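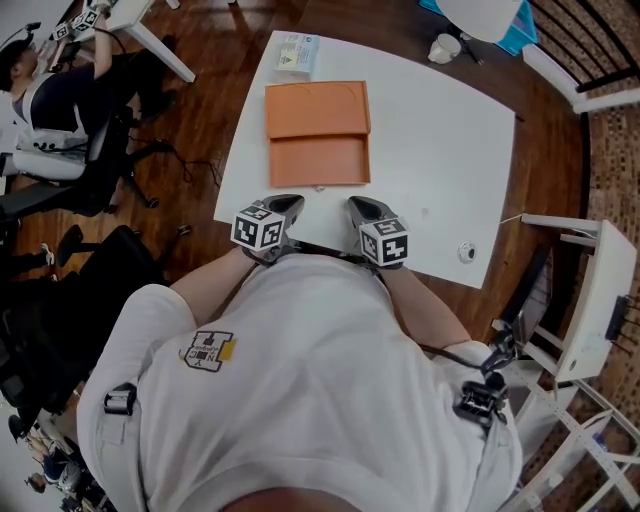

Last updated: Saturday, October 12, 2024

Drellon Shirt Printing – FAQ

Smallest order?
5 shirts. Same design on all, sizes can be mixed.

How long does it take?
Depends on the month. August is nuts, order early. Rush jobs, call first and ask for Faraji Ndung'u.

Where do I pick up?
Steneck shop only. The Albers counter is drop off, no pickups there. Sorry, people keep driving over. 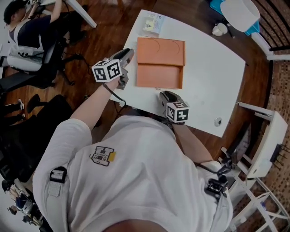 How big should my logo be?
Small logos print fine if the lines aren't hair thin. Letters get mushy first, so go bolder than you think. A small one near the left shoulder on a white tee, with a bit of yellow next to the letters, is plenty to read as a logo. Yellow all by itself on white is weak tho, put something dark beside it. Send files at 600 dpi, vector is better. No screenshots pls.

Do you print on dark shirts?
Yes. Navy and black need a white base layer first, costs extra. We'll qoute it. 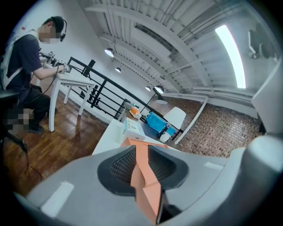 Reading time: 5 min

Washing?
Cold, inside out. No iron on the print. Hang dry if you can.

Can I bring my own shirts?
Yes, cotton or cotton blend. New and unwashed. We don't replace misprints on shirts you bring, so send one or two spare.

Reorders?
We keep art on file. Give us the old order number, e.g. 2,881, with your name. Wuremura school orders go thru the school office, not us.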